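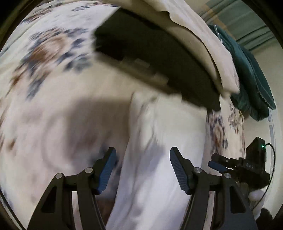 Com que frequência se deve lavar a colcha estampada?

Uma vez por mês chega, se por baixo houver um lençol de cima que se troque todas as semanas.

Fórum Casa e Roupa > Lavandaria > Colchas de algodão a perder cor

rita_estendal
Abro o tópico com a pergunta que fazem sempre e com a resposta que costumo dar. O meu problema é outro. Comprei uma colcha florida da Darside em março e já noto o azul mais apagado. Lavo a 40 graus, programa de algodão, 131 minutos. Detergente em pó. Alguém lava a temperatura mais baixa e fica satisfeito com o resultado?

tanque_velho
131 minutos é muito para uma colcha. O que gasta a cor é o tempo a bater dentro do tambor, mais do que os 40 graus. Usa o programa curto, o meu é de 69 minutos, e centrifugação baixa.

marmelo77
Não concordo. No programa curto a minha máquina não enxagua bem e o pó fica agarrado às costuras. Tive de repetir a lavagem duas vezes. Prefiro o programa longo a 30 com detergente líquido para cores. O pó normal costuma trazer branqueador e é isso que come o azul.

rita_estendal
O meu pó é o Clorura, o da embalagem grande. Na etiqueta diz "roupa branca e de cor". Não li as letras pequenas.

marmelo77
Lê. Se falar em agentes branqueadores à base de oxigénio, guarda-o para os lençóis brancos.

tanque_velho
Lavei colchas com pó toda a vida e ainda tenho uma dos anos oitenta. Mas seco à sombra e do avesso. Quem estende ao sol do meio-dia não pode culpar o detergente.

rita_estendal
Estendo ao sol, sim. A varanda está virada a sul.

linho_e_la
Acrescento o que faço cá em casa, pode servir a quem chega agora:

1. Sacudir a colcha à janela e ver se há nódoas. Tratar a nódoa antes, com sabão e água fria.

2. Lavar sozinha, do avesso, a 30 graus. Nada de mantas ou toalhas escuras na mesma carga, que largam pelo e às vezes tinta. 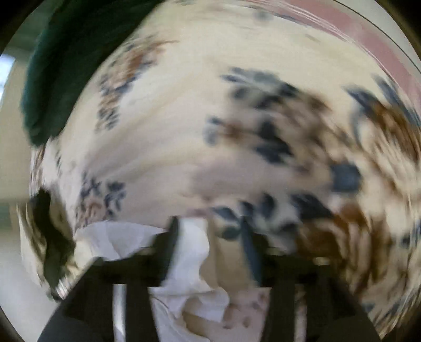 3. Secar à sombra, dobrada ao meio sobre duas cordas afastadas, para o ar passar.

4. Passar a ferro só se for mesmo preciso, também do avesso.

tanque_velho
Sozinha na máquina é desperdício de água. Junto sempre as fronhas do mesmo conjunto e nunca houve azar.

linho_e_la
Fronhas do mesmo conjunto, aceito. Toalhas é que não.

pingo_doze
E vinagre no compartimento do amaciador? A minha mãe jurava que fixava a cor.

marmelo77
Não fixa nada em tecido estampado de fábrica. Tira restos de detergente, e mesmo isso há quem diga que estraga as borrachas da máquina. Eu deixei de usar.

pingo_doze
Uso há anos e as borrachas estão boas.

rita_estendal
Atualização: fui ler a embalagem e tem mesmo branqueador. Passei para um líquido e estendi do lado de dentro da varanda. O azul que foi já não volta, mas na última lavagem não notei diferença. As fronhas foram junto.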